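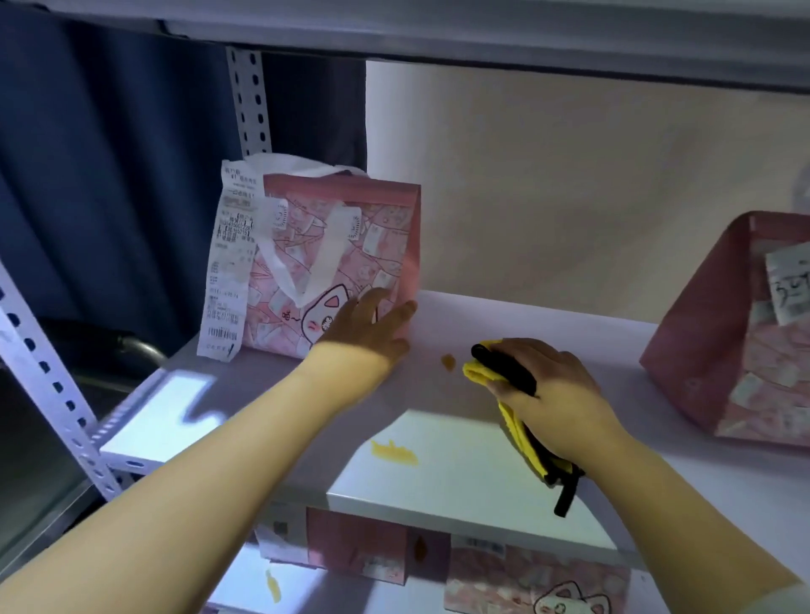

Slow bowling is the oldest con in cricket, and I say that with love, having been conned by it most summers of my life. The ball comes up out of the hand so gently, with so much air under it, that a batter has time to feel pleased, and feeling pleased is generally where the trouble starts. Eduardo Padilla, who has bowled left-arm spin for Abella longer than some of his teammates have been alive, thinks of it as wrapping. He wants the thing to look like that pink gift bag on the metal shelf, all cartoon cats and white ribbon with a bit of tissue paper peeking out of the top, so that whoever is at the other end can't help reaching in.

Home Features Clubs Scorecards Letters Subscribe

28 Jul 2020
By Marilou Tiongson

I had meant to write about the whole Abella side, and I still might, but every conversation I had at the ground found its way back to Eduardo. He has taken 954 wickets for the club. The number comes from Danilo Catacutan, the scorer, who worked it out from the old books over one winter and then did it all again because he didn't like how neatly the first attempt had gone. Two of the books had spent years in a garage and smelled like it. Danilo still won't vouch for a match against Neleck in which the bowling column is mostly a coffee stain, so he left that one out, and Eduardo, who remembers it very well indeed, has a good deal to say on the matter.

He is a tall man with a short run-up. Four steps, a little skip, and over comes the arm, high and unhurried. The ball lands on a length you'd swear you could drive, and then it grips or it doesn't. Much of the misery he has caused came from the ones that went perfectly straight.

"People wait for the turn," he told me. "I let them wait." 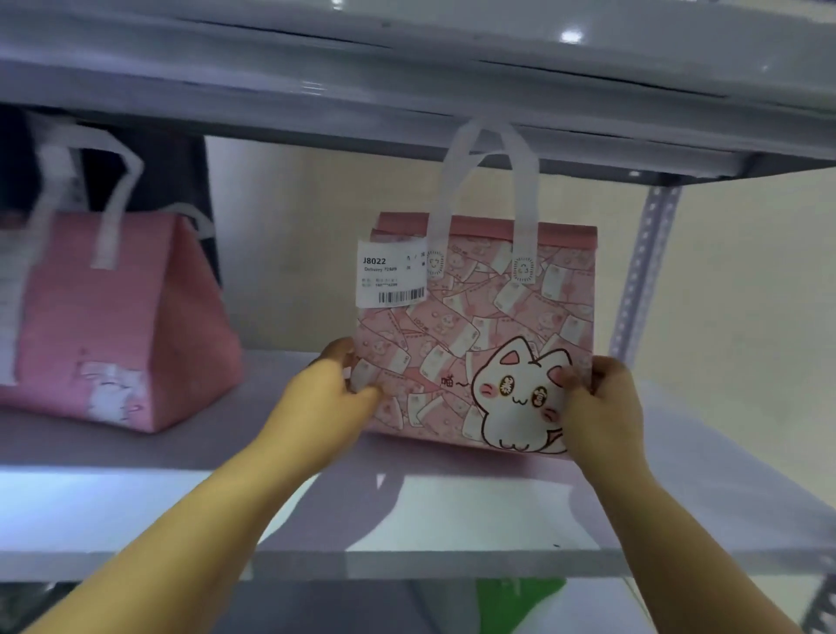

ABELLA, January — The indoor nets here are in a long shed with a tin roof, and when the rain comes through you have to shout. Eduardo was at the far end when I arrived, bowling to Princess Navarro, who opens the batting and who had asked him, very politely, to try to make her look silly. He was obliging. She came down the track to one that dipped and finished up somewhere near the middle of next week, laughing, her bat still over her shoulder. Then she went back to her mark and asked for the same ball again.

That is the part I keep thinking of. Most of us, when we've been fooled, want something different next time. Princess wanted the same one over and over until she could read it, and by the time I'd finished my tea (weak, but hot, and somebody had found a cookie to go with it) she was waiting on the back foot and tucking him away square. Eduardo gave her a nod and changed his grip.

He learned that grip in Andari from an uncle who used to set a dinner plate on the pitch and wouldn't come in to eat until his nephew had hit it 5 times running. There were some late suppers. The uncle didn't believe in mystery balls or clever names for them. He believed in the plate, and Eduardo has kept to that, more or less, although he admits to a slower one that he brings out when he's bored.

The captain, Jericho Quiambao, has had to learn how to set a field for all this, and he says it took him the better part of 6 seasons. His instinct was to plug the gaps. Eduardo kept asking him to open them up again, to leave a great green acre at cover and let the batter look at it. They argued a fair amount — once so loudly at Neleck that the umpire wandered over to see if anyone was hurt — but Jericho came around, and these days he'll move a man out of the way before he's asked. 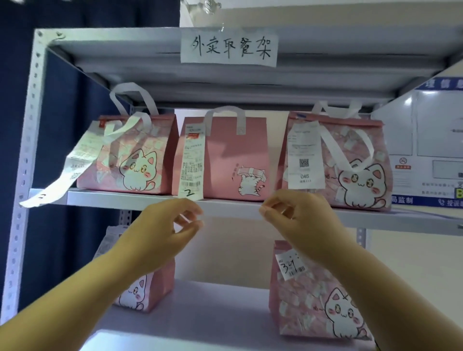

Playing him well is mostly a matter of leaving things alone. Princess has a way of explaining this to the juniors, and it involves no diagrams at all. She tells them to think of a takeout pickup shelf, with five pink bags lined up on it, a cat's round sparkly eyes looking out from one of them and a long white receipt curling down from the handle. They all look good. You're hungry and you've had a long day. But you find the one that's yours, you take it with both hands, and the others can stay right where they are. The juniors nod very seriously at this and then go out and try to hit Eduardo over the trees.

I faced him myself before I left, which was my own idea and not one I can blame on anybody. The first ball I blocked, and I was prouder of that than I should probably put in print. The second I left alone, thinking of Princess. The third hung up there for what felt like a long weekend, and I had time to choose my shot, change my mind, and choose it again. Danilo, who had only come by to return a key, called out that nets don't go in the book.

Eduardo picked up the ball, rubbed it on his sleeve, and asked if I'd like another. I said I would.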